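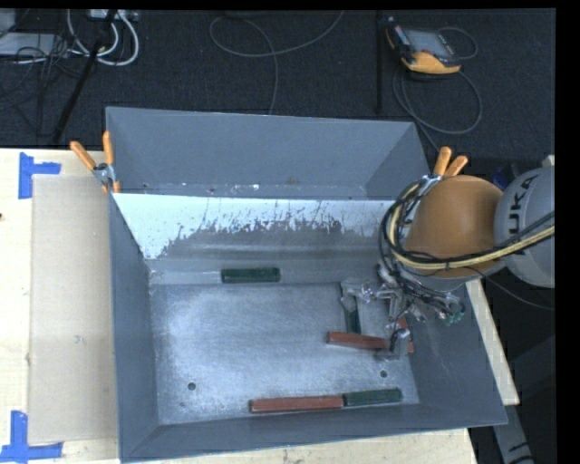 Fault report: dropped blocks and bin contact
Group members: Kerubo Kioko, Damian Szczepańska, Felista Mfinanga

4.1 What happened

Our task was to pick colored blocks out of a metal bin with the arm. In September the picking program, which we call Wikier, had completed 1,660 cycles when the gripper came down too low and pressed a finger into the bin floor. The arm went into a protective stop. Kerubo pressed the emergency stop as well and we cut the air to the gripper. No one was inside the marked area.

4.2 Cause

We first blamed the block detection, but the logged block positions were fine. The bin had moved. The spring clamps hold the two bins to each other and not to the table, so light contacts with the wall had pushed both of them 10 mm from where they were taught. The floor height in the program was also 2 mm too low, left over from an older bin. Blocks lying against a wall made it worse, as the fingers have little room there.

4.3 Changes

Floor height was measured again and corrected. Felista added a force limit on the downward move. Damian wrote a check that compares the bin rim with its taught position before each run. Speed stays reduced until Brian Lyimo has signed off the new limit.

4.4 Still open

The bins need a proper fixture on the table. One finger pad is worn and a replacement is on order.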